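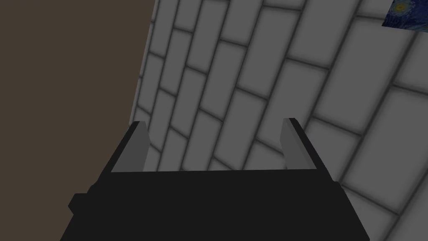
La enseñanza por demostración es un conjunto de métodos con los que un operador transmite una tarea a un robot ejecutándola él mismo, sin escribir de forma explícita la secuencia de movimientos. Las trayectorias registradas se emplean después para ajustar una política de control, habitualmente mediante clonación de comportamiento.

Modalidades

En la enseñanza cinestésica el operador mueve el brazo con las manos mientras los motores compensan la gravedad. En la teleoperación gobierna el robot a distancia — con mandos de realidad virtual, un ratón 3D o un brazo maestro de geometría semejante — y recibe la imagen de una o varias cámaras. La segunda modalidad admite también robots simulados, en los que no hay contacto físico posible con el operador.

Demostración en simulación

El entorno virtual permite reiniciar la tarea en un estado conocido y variar texturas, mobiliario e iluminación entre episodios. Suelen combinarse una vista general y otra desde la muñeca, próxima a los dedos de la pinza.

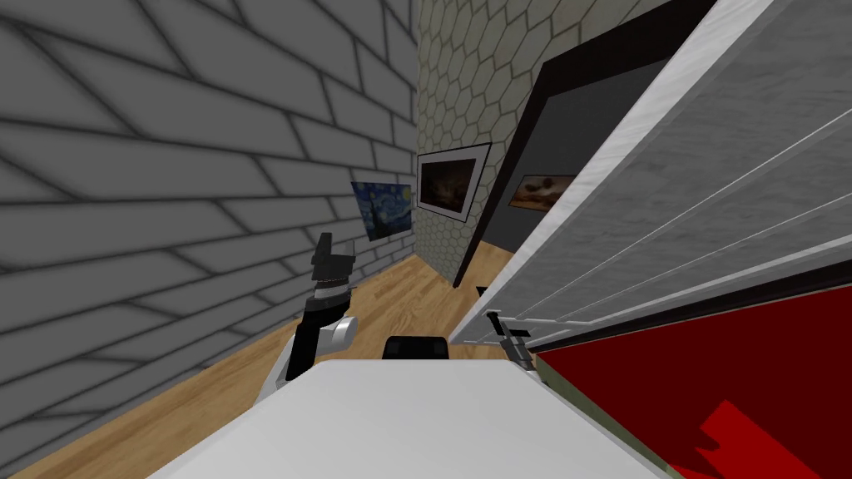 Robot de dos brazos en un interior simulado; la pinza derecha, junto al borde inferior de un panel blanco y gris.

El sistema Plarnau, desarrollado por Ebise Tamiru y Kjell Solheim, registra ambos brazos con un reloj común. Su primer conjunto público, fechado el 14 de octubre de 2023, reúne 1000 episodios repartidos en 40 tareas, grabados por nueve operadores.

Limitaciones

Los errores de la política se acumulan cuando el robot alcanza estados ausentes de las demostraciones. La latencia del enlace y la falta de retorno de fuerza degradan las maniobras de contacto. Gudeta y Negash describen además diferencias de estilo entre operadores, que dificultan el ajuste si se mezclan sin etiquetar.

Véase también: aprendizaje por imitación, manipulación bimanual, control compartido.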